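Workshop notebook, hurley bench
6 February 2021

In at the bench before Yamuna, so the kettle was mine and so was the chair that doesn't wobble. Carrying on with the grip and rebound work for the club order. Notes below are in the order things happened, except where I forgot and went back.

Ash. The Thakur planks have been in the rack since May and I finally stopped being scared of them. Moisture meter says 17 on the two outside planks and a bit under that in the middle of the stack. Too wet for my liking. Harish's view is that his uncle made hurleys out of wetter stuff and they lasted for years. Harish's uncle is also the man who repaired a gate with one, so I am filing that under hearsay. Outside planks go back in the rack with fresh stickers between them. The middle ones I'll use.

Cut 7 blanks. Grain follows the turn of the bas nicely on most of them. One has a run-out just above the heel that I managed not to see until it was already shaped, as per tradition. I have marked it PRACTICE in big letters so Kacper won't put it in the good pile. He will put it in the good pile.

Drop test. Same rig as last time: sliotar down the tube, onto the clamped bas, read the bounce off the stick on the wall. Did 20 drops on the old pattern and 20 on the new thinner one. The new pattern gives a livelier bounce in the middle and a noticeably deader one toward the toe. I had hoped for livelier everywhere, and wrote as much to Mhairi last week with some confidence, so there's an email to look forward to.

Before anyone gets excited: the clamp slipped during the second set. I tightened it and carried on and then felt guilty and did the lot again. The numbers in Grokby are from the repeat. The first lot are in there too, under "ignore," and I expect to find them in somebody's chart by spring.

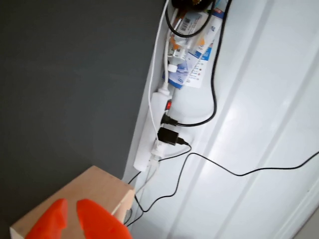 4 min read

Bands. Tin on the toe of all the new-pattern sticks, tacked and then filed flush. The tacks from Raronier are softer than the old ones and bend if you so much as look disappointed in them. I went through a fair few. Pre-drilling helps. I know pre-drilling helps, it says so on the page before this one in my own handwriting, and still I did the first stick without.

Grips. Tried the tacky tape against the plain one. Aravind came by to swing them, being the only one of us who still plays and therefore the only one whose opinion is worth writing down. He liked the tacky tape for about as long as it took to change hands on it. His words: "It's like shaking hands with a child who's had jam." For a goalkeeper it might do. For anyone who has to slide the top hand on a lift, no. Plain tape on the order, tacky on request, and whoever requests it can sign something.

He also said the balance was too far down the stick on the longer pair. I weighed them, put them across the dowel, and he's right, which was annoying as I'd already oiled them. Took a little off the back of the heel with the spokeshave and re-oiled. Better. He said "grand," which from Aravind is a parade.

Length argument, continued. The order form from the club asks for everything an inch longer than I'd give to players that age. Mhairi says they've asked for what they want and we should make it. I say we'll be cutting down every last one by summer. We have agreed to make it as asked and for me to be quiet until summer.

Vibration. Yamuna's idea, and a decent one: stick the sensor under the tape and hit a ball against the back wall, old pattern and new. We got 2 usable runs before Jotley lost the connection and offered to sync later. Later has not come. From what we did get, the new pattern stings less on a clean strike and more on a bad one. So it's a good hurley for people who don't need help. I'd like more runs before I say that to anyone outside this room.

To do:
Glue up the toe splice on the cracked loaner. Clamp overnight, leave it alone, do not pick at it.
Ask Harish how long the uncle's wet ones took to warp.
New tube for the drop rig, the old one has a lip in it that catches the sliotar.
Write to Mhairi about the toe.
Take the PRACTICE stick out of the good pile.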